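Craft and Hobby Help > Storage > Boxes and tubs

Clear plastic box with tiers - keep it for craft bits or give up on it?

I picked up one of those see-through boxes with compartments and a deeper section at the bottom, and I can't settle on what goes where. It's meant to replace my Oma's old biscuit tin, so everything from beads to glue was in one big jumble before. Cost me $19 and I really want to like it!
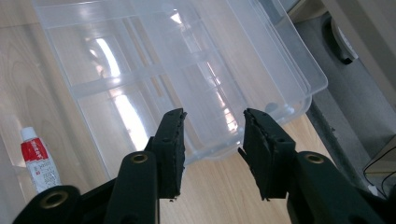 Plunismont, November 2023

The little bays are great for beads and buttons. My trouble is the bigger stuff - markers, glue, scissors. If I put a marker in with the small things it just rides over the ribs and the lid won't sit flat. Does anyone have a system that lasts longer than a week? I've got up to 90 bits and bobs to find a home for, and my kitchen table is also my craft table, so it all has to pack away before tea.

Posted by beadjumble

zarins_shed

Deep part for anything long, bays for anything tiny, and glue lives somewhere else entirely. I learned that last one when a tube let go in my Zariņš sewing case and I lost a whole colour of thread. 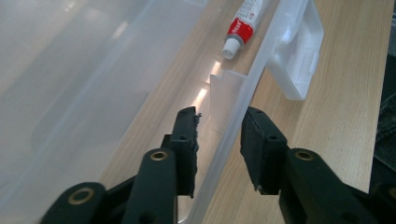 Glue tube on the table, outside the box

If you must keep glue with the rest, put it in a zip bag, cap up. Check the handles too. Mine started to flex when I had the thing packed full, so now I carry it with a hand underneath. I'd also leave the bays empty for the first few days and only fill them as you go looking for things. You'll soon work out what you reach for.

mumsmalltable

Get an Erko one, they're better.

tidy_ish

Bit harsh above, the box you've got will do fine. I've used a similar one for years (school supplies first, now mostly card making) and what helped me was starting with the bottom. I sat down with just one marker and tried it a few ways before I put anything else in.

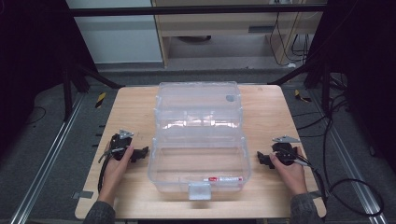 Plunismont - January

Lengthwise along the front was the winner for me. Markers lie flat, I can see the cap colours through the side, and there's heaps of room behind for scissors and a ruler if it's a short one. Then do the small bits last, biggest buttons first. Label the bays if other people in the house go digging. I didn't, and I'm still finding sequins in with the press studs.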